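Graltcombe Cell Simulator: Set-up Guide

Section 3. Good practice before you let the arm near anything

3.1 Who should read this section

Everyone, including people who have used other simulators and feel they can skip it. The Graltcombe will let you do nearly anything to a virtual arm, and it will do so without complaint. The real arm in your shop has opinions, a warranty and a supplier in another time zone. The house rules below were written so that habits picked up on screen survive contact with the equipment.

These rules don't replace your site's risk assessment. If the two disagree, follow the stricter one and tell whoever wrote the other.

3.2 Checking the cell layout

1. Open the Satti workspace and load the rack-side cell. Wait for the shadows to appear before touching anything. The lighting loads last, and clicking about in the meantime doesn't hurry it.

2. Select the overhead view. Check that the arm's base and the open rack both sit on the floor area, and that the post under the arm isn't passing through something solid.

3. Turn on collision geometry for the rack bars as well as the panels inside. Open frames are a favourite place for this to be forgotten. An arm will pass through a bar with no collision shape as if it were fog, and your path will look marvellous.

4. Save the layout under a new name. "Final" is not a name. Neither is "final2".
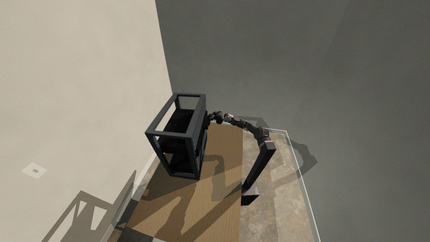 Figure 3-1. Rack-side cell, overhead view, gripper at the side of the rack.

NOTE: Shadows are not clearances. A generous gap between two shadows on the floor tells you where the light is. Use the distance tool.

3.3 Setting the approach

1. Set approach speed to 3 per cent for the first run of any new path. Yes, it's slow. Make a cup of tea.

2. Set the stand-off distance at the side of the rack to 90 mm. The arm must pause at this point on every approach until the path has been signed off.

3. Enter the stop margin. The default is 2 mm, which suits a well-calibrated arm in a building that never warms up in the afternoon. Increase it if you have neither.

4. Switch to the gripper camera and step through the last part of the approach one increment at a time.

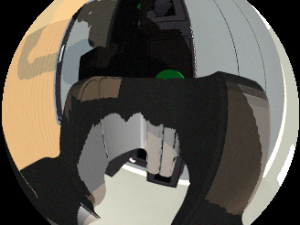

The fisheye lens bends straight edges into curves, and the bending gets worse toward the rim of the circle. Don't judge alignment from anything out there. If a panel edge looks bowed, leave the panel alone. Past users have "corrected" a perfectly good fixture by rotating it until it looked straight on camera, then rung us to report that the rack was crooked.

5. Confirm the gripper position numerically in the pose window. The camera is for noticing things you didn't expect; the pose window is for believing them.

CAUTION: Do not disable contact stops to get past error 3495 (unexpected contact on approach). The error means what it says. Clearing it nine times in a row doesn't change its mind.

3.4 Working close to the rack

1. With the gripper at the side of the rack, pause the run and check the clearance of every link, starting at the shoulder. Most operators stare at the fingers. It's usually the elbow that finds the upright.

2. Check the retreat path before the approach path is signed off. Getting in is optional. Getting out is not.

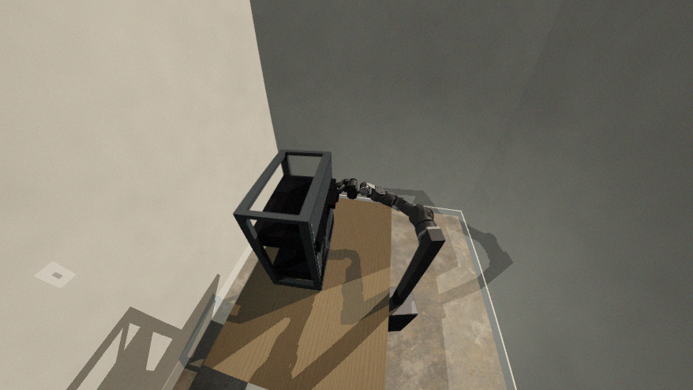 3. Retreat along the same line you came in on until you are back at the stand-off point. Only then may the arm swing. A shortcut across the corner of a frame saves you a moment and teaches the path planner bad manners.

4. Trigger a protective stop partway through the retreat and restart from there. If the arm can't recover from the middle of a move, the path isn't finished, however nice the ends look.

5. Record the result in the run log. "Seemed fine" will be sent back.

NOTE: Sites using the Plarkumholm add-on can export the run log directly. Everyone else can export it to a spreadsheet and colour in the cells like the rest of us.

3.5 Sign-off and transfer

1. Replay the whole path from the high view with no one touching the mouse. Watch the arm, the rack and the floor area together.
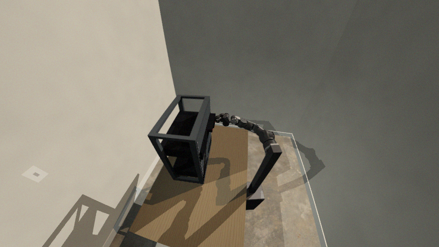
2. Have a second person repeat the replay. They should not be the author of the path, nor the author's mate who was promised lunch.

3. Measure the real cell and compare it with the layout file. Racks get nudged. Floors are rarely as level as the simulator thinks.

4. Transfer the path to the controller through Skidimbridge, with the guard closed and the approach speed still at its first-run setting.

5. Keep a hand near the emergency stop for the first physical run. Near means within reach, not in the same suburb.

CAUTION: A simulator sign-off covers the simulator. The physical cell needs its own, with its own signature, before the speed is raised.

Section 3 last revised January 2026. For fault codes, see Section 7.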